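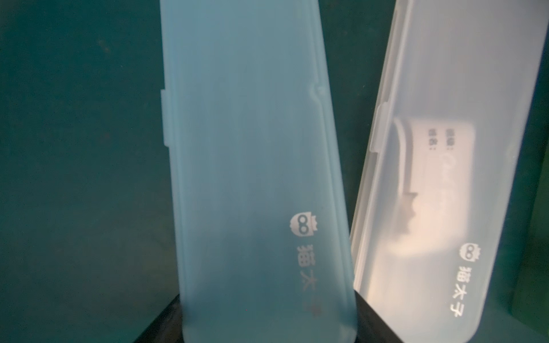
一、半透明的盒子，先管光，再管夹爪

做桌面收纳的机器人，我在家里的工作间折腾了大半年，最近一轮试的是抓文具盒。这一页把攒下来的小窍门写一写，给同样在车库、书房里摆弄机械臂的朋友省点时间。

先说盒子。我手边用的是猫太子的半透明盒，侧边带小卡扣，有的偏蓝灰、磨砂，有的更白更透，能看见里面写着“班级”“姓名”的卡片。选它就是图它难！深度相机碰到这种塑料，经常一半信号打到里面去，一半从表面弹回来，算出来的边缘像被老鼠啃过。我一开始拼命调算法，调到眼睛发酸，后来把台灯挪了个位置，深度图当场干净了一大截（早知道先挪灯）。

台灯别正对着镜头，从上方斜着打，前面夹一张烘焙纸。没有烘焙纸，用描图纸也行，离灯泡远一点，别烤焦了。

二、垫子选深色

白桌面上放半透明盒子，等于给自己找麻烦。我从 Penara 买过一块深色垫布，剪成合适的大小，四角用布基胶带贴平。垫布一定要哑光的，反光的那种看着高级，用起来每道折痕都会被当成物体边缘。

起了毛球就拿粘毛滚筒滚一遍，洗的话冷水手洗，阴干，别进烘干机，我那块第一代垫布就是这么缩成抹布的。

三、两个盒子靠得近，手指从缝里下去

这是我这轮试验最想讲的。两个盒子挨着放，常见的做法是让机械手从正上方直接下去夹，结果手指头常常把旁边那个也顶歪了。我参考 Signe Egilsson 给我看的一份笔记，把动作拆成两段：先让一根手指贴着缝隙慢慢探进去，确认有空，再合拢另一根。

我两种方法各跑了10次，摆法一样，灯也没动。直接夹的那组，旁边的盒子被碰歪了3次，拆成两段的一次也没有。代价是慢，每抓一次多花2秒。在我这儿完全可以接受，毕竟又不是流水线，我泡杯茶的工夫它就收完了。

样本这么小，当不了什么结论，换成别的盒子我也不敢打包票。要是你也试了，留言告诉我你那边的间距和夹爪宽度，这两样我觉得影响最大。

四、卡扣那一边别让手指压着

卡扣突出来一小块，手指正好压上去，盖子说不定就弹开了，铅笔撒一桌，橡皮滚到柜子底下（我趴地上掏过，不想再掏）。抓之前让程序先找卡扣，找不到就把盒子推着转一点，再找。

懒人办法也有：在没有卡扣的位置贴一小段美纹纸做记号，识别起来快得多。只是训练的时候要记得撕掉一部分，不然模型就光认胶带了。别问我怎么知道的。

五、指尖打滑怎么办

磨砂塑料看着不滑，沾了手上的油就滑得很。我每轮开始前拿微湿的布擦一遍盒子，再用干布擦干。夹爪指尖也一样擦，别用厨房的去油喷剂，有些会让橡胶发黏。

想多要一点摩擦力，可以在指尖内侧贴薄硅胶片，Adden 的那种能直接剪，剪完边角修圆，不然进缝的时候会卡住。贴了以后记得重新标零点，厚度变了，合拢的位置也要跟着改。我忘过一回，夹得盒子吱吱叫。

六、记录写在手边

我用一个硬皮本子，每次试验写一行：灯的位置、盒子间距、夹爪速度、成没成。最开始我觉得脑子记得住，到第12次就完全乱了，哪次换过垫布都想不起来。本子夹支铅笔，挂在工作台侧面的钩子上就行。

下一轮打算试试装满东西的盒子和空盒子混着放，重心不一样，两段式动作还灵不灵我心里没底。等跑完了再来更新这一页。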